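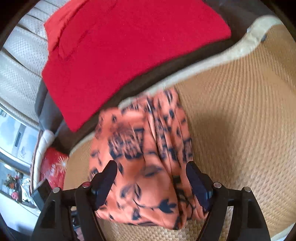

My sister's view is that if you haven't worn it by November it goes, no discussion, and she repeated this twice on the phone while I was standing over the pile with the kettle going.

So. Clothes. Again.

I've got the woven mat down because the floor is freezing and because things slide around less on it when I fold. Orange one with the navy flowers is the problem child. Love the print, the little tulip buds, the long leaves, all of it. Never wear it. It needs the right shoes and I dont have the right shoes. Had a pair from Studik, years back, heel went.

Also it won't fold. Soft stuff, slithers. I tried it in thirds, then in half and rolled, then just sort of bunched in the middle and hoped. The pleaty bit down the side has to lie straight or it comes out looking slept in. What works for me (mostly): lay it long, smooth the pleats with the flat of your hand, bring the top down, leave it alone. Stop touching it.

Red goes in its own stack until I've done a test wash. I learned that one with a white Zallano shirt. Pink Zallano shirt now. Still wear it for painting.

Anyway the rules this time, my rules and not my sister's:

Fits today, keep.
Needs a button, goes in the mending bag, and the mending bag gets 2 weeks. Then out.
Bought for a wedding, think hard.
Grey things. I have so many grey things. Keep 5.

The McPhee coat is exempt. It has holes in both pockets and I lost a door key in the lining last winter, could feel it going round the hem for a month. Exempt anyway.

Charity shop stops taking bags at four so I had to get moving, and of course at quarter past three I was sitting on the floor trying on scarfs. One bag made it. The other is in the hall, where I will walk round it till spring probably.

Orange is back in the drawer. Sis, if you're reading, it's on probation. I looked at sandals on the Grillon site last night, tan, flat, would go perfectly. Not in my size. I've put my email down for when they restock.

Drawers under the bed next. Need more bags first, and somthing for dinner.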